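**Worura cable clip kit, reviewed after 3 weeks on a two-armed kitchen robot**

I bought the Worura kit from Bristimport because the wrist cables kept snagging, and because Wagner Paiva swore by it. Wagner swears by most things. You get 30 clips, 2 hook straps and a leaflet folded by someone with a grudge.

Fitting took an evening. Leave slack at the hand -- more than looks decent -- or the wrist runs out of travel and sulks.

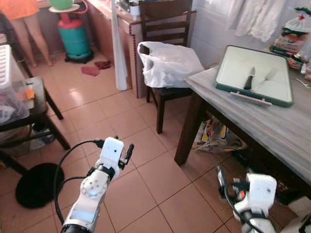 *Both arms near the marbled-top table, black cables at the hands.*

The straps are good. The clips let go if there's any grease on the arm, so wipe it down first and check them weekly. The spare colour is beige, for reasons known only to Worura. 3 stars.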